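Special teams, and a long snapper nobody is watching

I have been going to Herkau games long enough to remember when the punter also ran the scoreboard on JV nights. So when people ask me what worries me about next season, they expect me to say the quarterback. It's the long snapper.

Our snapper had the job for four years and I can't remember a bad one. He is done now. There are two players on the roster who have snapped in a game, and one of them is a starting guard who only did it in the fourth quarter when we were way ahead. The other is a backup linebacker who came in for a single series at Majali, in the rain, and got the ball there each time. A little high on one, but the punter handled it.

I went to the open practice on Wednesday to see who was working with the kickers. They were over on the far field with one assistant, same as always. The linebacker took most of the reps with the punt group. The guard took the field goal reps. I don't know if that means they plan to split the job. Some teams do. The two snaps are different enough that it can make sense, but it also uses up two roster spots on the travel list, and our travel list is short already.
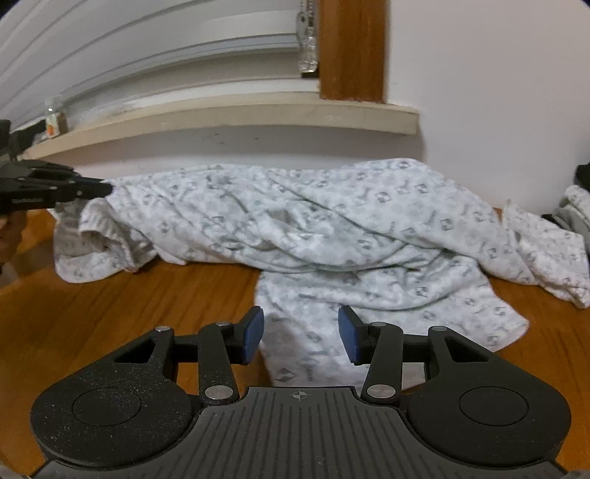

White cloth with a small gray pattern, on the table.

What I noticed at practice was the tempo. Last year the field goal group got set and kicked in a hurry, even when there was no clock to beat. This group took its time. The holder would give the signal, there would be a pause, and then the snap. A few times the kicker had started his lean before the ball moved. That's a timing thing and it usually gets fixed by the second week, but I would rather see it fixed now.

The kicker himself looks fine. He has more leg than the last one. He made everything from inside the hashes while I was there and pulled a couple from the left. The last one never had the leg but you knew what you were getting inside 40. I think the coaches will be more willing to try long ones this year, and I'm not sure that's a good thing with a new snapper.

Kick coverage is the other question. We gave up a return of 88 yards to Plilora and another of 79 to Flusine, both down the same sideline and both after the contain man got pulled inside. I watched the Plilora one again this week. The kick was good. It came down near the numbers with plenty of hang time, and we had bodies there. Then one cutback and everyone was chasing. The Flusine return was a worse kick, short and low, so I put that one partly on the kicker.

The easy answer is to kick it out of the end zone every time. With the new leg we might be able to. At home I would do it without thinking twice. At Majali, where the wind comes straight in over the open end, I don't believe anyone on our roster gets it there, so coverage still has to be able to tackle somebody. We lost a lot of seniors off that unit. Whoever replaces them will be young, and young guys run past the ball.
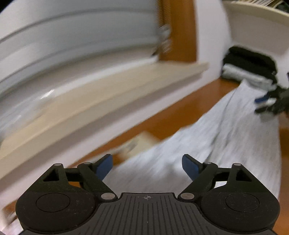 Herkau – October

We are 5 games in now and I figured I should come back and finish this post, which has been sitting in drafts since the practice I wrote about above.

They did split the snapping job, for two games. Then the guard rolled his ankle and the linebacker took over everything. He has been good. There was one low snap on an extra point that the holder dug out, and the kick went through anyway. I was wrong to worry as much as I did – or at least wrong so far.

The kicker has missed from the left hash again, twice, and both were makeable. He is perfect from the right and the middle. If you run the ball on third down and you know you're going to kick, run it to the right. They have started doing that a bit, I think, though it may just be that our right side blocks better.

Coverage is about what I thought. We haven't given up a touchdown, but Flusine started past their own 40 three times, and that was the difference in the game as far as I'm concerned. They moved a safety onto the unit after that and it got better against a weaker team. Plilora still has the same return man, and we get them at their place in two weeks.

I'm planning to drive over for that one. If anybody knows whether they still let visitors park behind the baseball field, leave a comment.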